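Search habit helps robot arm fit pegs into tight holes

Skarkedgate – February 16, 2021

A robot arm that feels for the edge of a hole before pushing has outperformed one that relies on its cameras alone, according to results released Tuesday by a small research group in Skarkedgate.

The group, led by Raffaele Santoro, ran 274 insertion attempts with the method, which it calls Drollitz. The arm picks up a shaped piece, carries it over a board of matching openings and tries to seat it. If the piece meets resistance, the controller stops pressing, tilts the piece slightly and slides it in a short spiral until the force on the fingers drops.

Of the 274 attempts, 11 ended in failure. In 4 of those the piece slipped in the grip before it reached the board, and the search never started. The others were abandoned when the controller hit its time limit.

A camera-only controller called Gumel, used by the same group until November, failed in 200 of 274 attempts under the same rules. Santoro said the gap was wider than he had expected, and that part of it came from how strictly the attempts were scored.

"If the piece was leaning on the rim when the clock ran out, we wrote it down as a failure," he said. "The old controller left a lot of them leaning on the rim."

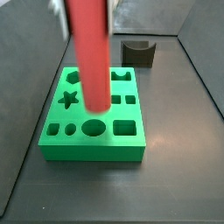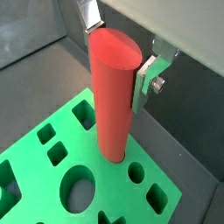
The red cylinder in the gripper at the green shape-sorting board, seen from a fixed camera and from a camera on the arm.

The method uses both camera views to bring the piece near its opening. From there it depends mostly on touch – the view from the arm is often blocked by the piece being held, and a fixed camera cannot always see the far side of it.

Zulmira Bettencourt, who wrote the force controller, said round pieces were the easiest because they can be turned any way and still fit. Pieces with corners have to be lined up first, and the spiral search does little for them if the starting angle is badly off. The group has not reported separate failure rates by shape.

"We'd like a second search that works on the angle," Bettencourt said. "Right now the arm assumes the cameras got that part right."

The tests were limited to rigid pieces and a board that stayed in one place. Speed was not a goal. An attempt that goes to a full search takes noticeably longer than a direct insertion, and Santoro said the pace would be too slow for most assembly lines.

The controller code will be shared with a partner lab, Mazza, which plans to repeat the tests on a different arm. The Skarkedgate group is working on a version that can recover when a piece slips in the fingers.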